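Refurbished desktops to go out from Guvby workshop this month

Families waiting for a home computer through the Rirska reuse program should start getting calls next week, after the group's workshop on Guvby Street cleared most of the backlog it had built up over the summer.

The first batch is 100 desktop machines, all donated by offices and schools that had replaced them. Most are older business computers with plenty of room inside, a type the workshop likes to take in for the simple reason that parts can be swapped between them.

Each one is opened, cleaned and checked. Memory and processors come out of machines that are too far gone to save and are sorted for use in the ones that can be. Hard drives are wiped on arrival, before any other work is done, and drives that fail the wipe are drilled and sent for scrap.
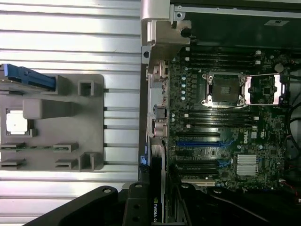 By Aurelio Ochoa
Friday, November 5, 2021

A Dell desktop open at the workshop, with its processor socket empty and the load plate raised. A processor and a memory module are in the gray tray at left.

The processor is the part that takes the most patience, according to the workshop. On boards of this kind the contacts are in the socket and not on the chip, and a bent one can mean the whole board goes in the parts bin. New helpers spend their first few sessions on memory and cables before they are allowed to fit a processor.

Donations slowed to almost nothing in the early part of last year, then picked up sharply when offices began clearing out rooms they no longer needed. In October alone the workshop took in 7 pallets of equipment, including monitors, keyboards and a number of printers it had not asked for. Printers are no longer accepted.

The cost of new power supplies, coin-cell batteries and thermal paste for the batch came to $3,292. Sýkora, the hardware store on the corner of Guvby Street, paid for the batteries, and the rest came from the sale of scrap metal and a collection at the Musura street fair.

Computers go to households with a child in school or an adult enrolled in a training course. There is no charge. Each comes with a keyboard, a mouse and a power cord, and with a monitor where one is available. Applicants who already have a monitor are asked to say so on the form, as screens are in shorter supply than anything else.

More than 100 names remain on the list behind the first group. The workshop expects to begin on their machines before the end of the year but has not set a date.

Working or nonworking desktops can be dropped off at the side entrance on weekday afternoons. Laptops are accepted only with their chargers. Donors who want a receipt should ask for one at the time, and anyone with files they want to keep should copy them first, as nothing can be recovered once a drive has been wiped.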